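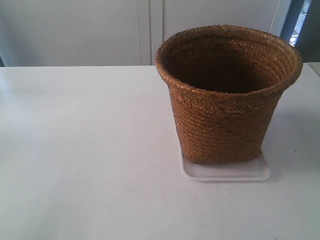 Write the rule so the night shift can follow it without calling you, was the advice that came back in May when I sent my first draft of cell rules around at Hoston. The draft had 51 rules in it. It now has nine.

Rule one covers the start of a run. The fingers are closed and empty, and the person at the bench says out loud where the target is before anything moves.

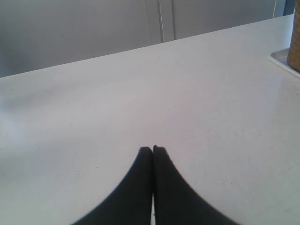 Clear space is rule two, and it gets skipped the most. We used to allow whatever looked safe. Now the tray goes toward a back corner of the table, well away from the closed fingers, with bare surface in between. Wipe the table too — specks and scuffs like ours can confuse a vision check.

Rule three is about hands. They stay behind the line until the arm is parked and the Furkalix controller shows idle.

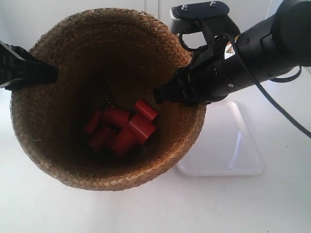 Rule four is that a stopped run gets logged the same as a finished one. Our log has 535 entries, some 100 of them stops, and those are the ones I reread.

The rest is in the Tisosby binder.

Comments

saragih_fan: Do you log near misses on a separate sheet?

Pell: We say the target out loud too. Felt silly for a week.

mtk: Please post rules five to nine.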